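Subject: Re: [hellerton-homes] Hard water, softener or no softener?

11/02/2018

> We moved in last January and the faucets are already crusty. The Hemow
> people quoted us 161 dollars a month to rent a softener. Is that normal??

Oh, welcome to the club! I've lived with Hellerton water for years and have grown almost fond of it (almost). That quote sounds steep to me, so please call Ko before you sign anything. They charge us 99 and that includes the salt.

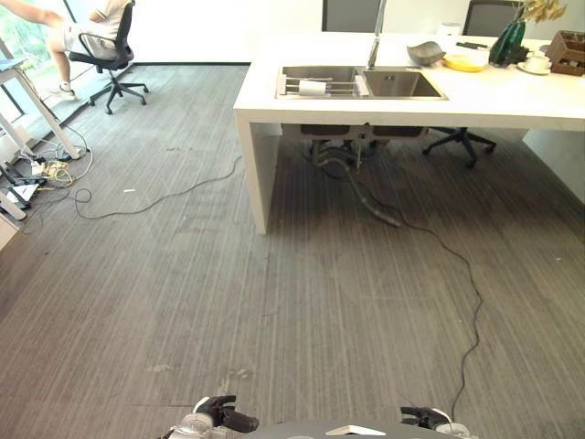 Our water is much harder at the end of summer than in spring, so test it twice if you can stand to wait. In the meantime, vinegar is your friend. Soak a paper towel in it, wrap the base of the faucet and go have your coffee. I like a rack laid right across one basin of the sink, with the paper towels sitting on it where I can grab one, and a dry towel over the steel every evening does more than any spray I've bought. 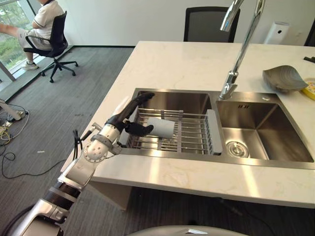

Someone over in Stesov wrote to me off-list that a softener was wasted money for them, and that a filter on the kitchen tap plus a yearly flush of the water heater had done the job just fine. I can't argue, though their house is newer than ours and the pipes are too.

Do ask about the drain line before anyone installs a thing. Ours had to be moved, and that was another 70 dollars I hadn't planned on!

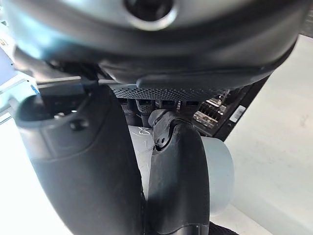 *Dark gray housing, close up*

Write back and tell us what Ko says, would you?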